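Last revised 18 Feb 2019. Maintained by Relu Văduva. Send corrections to him or to Siriporn Onsri.

# Ikthorpe Small Things

A list of mixed household items and the boxes they were packed into. Each record is one item in one box. The items are the sort of thing that ends up in a bathroom cabinet, a kitchen drawer or a bag of wrapping bits: tape, cotton swabs, gloves, small cartons, cups, plastic bags, lidded tubs.

The list covers 92 boxes and 1,444 items. The packing was done on one table in the back room at Ikthorpe over two spells, the second of them in May.

## What is in the folder

- `boxes.csv` – one row per box
- `items.csv` – one row per item, linked to its box
- `names.txt` – the agreed item names
- `photos/` – pictures of boxes and of the table
- `notes/` – packing notes as typed up by Ottavio Russo

Both tables are plain comma-separated text in UTF-8. Open them as UTF-8 or the accents in the packers' names will go wrong.

## Columns in `boxes.csv`

| Column | Meaning |
|---|---|
| `box_id` | Number written on the underside of the box |
| `colour` | Main outside colour |
| `material` | Card, plastic, metal or other |
| `packed_by` | Initials |
| `closed` | `yes` if the box was shut when entered |
| `remarks` | Free text, often blank |

## Columns in `items.csv`

| Column | Meaning |
|---|---|
| `item_id` | Running number |
| `box_id` | Box the item went into |
| `name` | A name from `names.txt` |
| `wrapping` | None, bag, carton or tub |
| `soft` | `yes` for cloth, cotton, paper and thin plastic |
| `unsure` | `yes` if the packer could not settle on a name |

`names.txt` holds 256 names. If you need a new one, add it at the end of the file and leave the order of the rest alone.

## How the boxes were packed

There was no fixed plan for what went with what. Packers took items from the table until the box was comfortably full. Hard things were meant to go in first and soft things used to fill the gaps, though Aldo Cocco preferred to stand gloves upright at the back and several boxes follow his way of doing it. Rolls of tape were laid flat or stood against a carton, depending on the room left.

Open boxes stayed on the plaid cloth until they had been entered. Larger flat things, such as trays and boards, were leaned against the wall behind and were not given a box number.

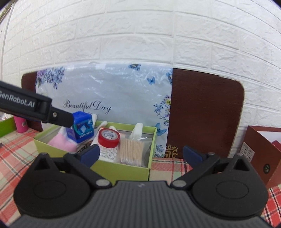 *Green card box with red tape, bagged cotton swabs and white cotton gloves. Brown tray or board and "Beautiful Day" bag behind.*

Things standing next to a box do not belong to it. Cups, gift bags and loose cartons were often set down at the ends of the table, and they only get a row in `items.csv` once they have been put in a box. The same goes for anything leaning on the wall. If you are checking a photo against the table, work from the inside of the box only.

## Naming rules

- A bag of swabs is one item. Do not enter the swabs singly.
- Gloves are entered one at a time, even where they look like a pair.
- A folded item that could be a sock or a glove is entered as `sock or glove` with `unsure` set to `yes`. Please do not unfold it to find out.
- Tape is entered by the roll. The colour goes in `remarks` on the box row.
- A tub and its lid are one item if the lid is on.
- A printed carton is entered as `carton` if the contents cannot be read from outside.
- An empty plastic bag is `bag, plain` or `bag, printed`. Flowers, butterflies and lettering all count as printed.

## Known problems

Box colour was entered by eye. Lime, bright green and mid green have all gone in as `green`, so don't use that column to tell one box from another.

In 20 boxes something lies flat on the bottom under the other items. Where only an edge showed, the row says `flat item` and nothing more. Adelmo Negri went back through some of these and filled in a better name, but he had not reached the end when the boxes were put away.

The Jikow tape and the Gill tape share one name in the first half of the list. They were split later on and the early rows were never changed.

`soft` is unreliable for cartons with a bag inside. Siriporn marked them `no` and Ottavio marked them `yes`.

## Changes

- Names for cotton goods tidied; `cotton buds` merged into `swabs`
- `closed` column added to `boxes.csv`
- Duplicate rows from the Lakon shelf removed
- Spelling of `fastener` corrected throughout

## Use

Copy it, change it and pass it on as you like. Keep this file with the tables, and if you change any names, send the new `names.txt` to Relu.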